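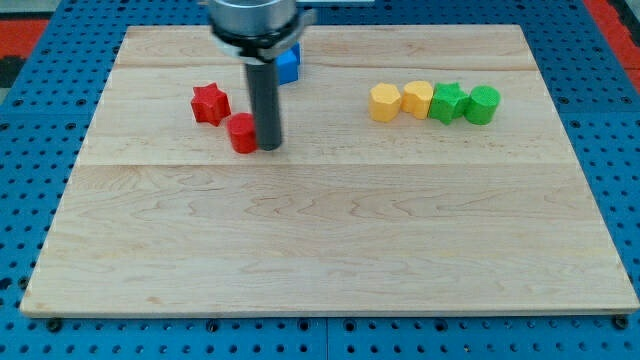
Workshop tips, mostly boards and little bits

Quick ones this time, typed up between jobs. Skip whatever you already do.

Put a board on top of your pegboard table. Pegboard is great for clamps and pegs, lousy for anything small. Screws go down the holes. Chalk dust goes down the holes. A flat maple board laid over it gives you a solid place to work and you can lift it off when you want the holes back. Ours just sits there, no fasteners. If yours slides, a square of rubber shelf liner under each corner. Not a whole sheet, it traps grit.

Leave a strip of pegboard showing all the way round. Pegs, a cup hook, a clamp, they all want a hole near the edge. If your board covers the table right out to the rim you've lost the whole point of the table.

Joined boards: check the seams. Run a fingernail across. If it catches, scrape, don't sand, at least not right away. Card scraper held at a low angle, with the grain, light passes. Then sand with 220 and quit. Glue that squeezed up out of a seam years ago will show as a shiny line once the oil goes on, so get it now.

Oiling. Thin coat. Thinner than that. Wipe on, wait 33 minutes (Birsen Coşkun's number, she swears by it, I've never gotten a straight answer why), wipe off everything that will come off. Do the underside too or the board will cup. I know. Do the underside. Stand it on edge overnight with air on both faces, and hang the oily rag flat outdoors till it's stiff, never balled up in the trash. They can catch fire on their own.

Front edge. Break it. A small bevel is easier on your forearms and doesn't splinter when you bang it. Block plane if you have one, sandpaper round a scrap if you dont. Start at the ends and work in so you don't blow out the corner.

Dark streaks in maple are usually just the wood. Don't bleach them. If a streak is new and it's blue-black, that's likely metal, somebody left a wet can or a steel ruler lying there. Lemon juice, ten minutes, rinse, dry. Test a spot underneath first.

Small shapes and blocks, the colored kind, cylinders and stars and cubes. We use them for layout games with the kids group and they get filthy. Foam ones: lukewarm water, one drop dish soap, squeeze, don't scrub. Scrubbing pills the surface. Air dry on a rack. No dryer, no heater, no dashboard of the car (learned that one in April). Painted wood ones: damp cloth only and dry right away.

Stars get dinged at the points. Store them flat in a shallow box, one layer. Don't toss them in the bucket with the cubes.

Sort by color first, then shape. Faster to put away. Umesh Kashyap sorts by shape first and he is always the last one out the door.

Touching up red paint. Red covers badly. Gray primer under it, two thin coats of red, and let the first one dry completly. Blue is easier, it'll usually hide in one coat over white.

Marking out on a board you want to keep. Low-tack tape, pencil on the tape. Pull it the same day. Leave it a week in a warm shop and you'll be there with mineral spirits wondering what happened. Window open for that, and no space heater going.

Checking if a block stands square: set it on the flattest bit of the board, away from the seams, and nudge the top with one finger. Rocks? Rub the bottom on a sheet of sandpaper taped down flat. Figure-eights, five or six, check again. Foam, leave it alone, you'll only make it worse.

Cleaning pegboard holes. Vacuum with the brush end first. Then a pipe cleaner for the ones that are packed. If yours is the painted kind, no solvent, the color comes up. And look under the table while you're down there, that's where all your screws are.

Buying a board. Jaiswal had some decent offcuts last I looked, ask for the end bin. Check for twist before you pay: lay it on the floor, press opposite corners. Any click, put it back. Zhiqiang Qin brings a pair of straight sticks and sights across them, works better, looks a bit odd in a store.

Labels. Masking tape and a marker on the lid AND the side. Lids wander.

Got one to add? Leave it on the sheet by the door at Rerdale, or tell Bimla Rajput and she'll pass it on. Next batch is glues and what takes them off your hands.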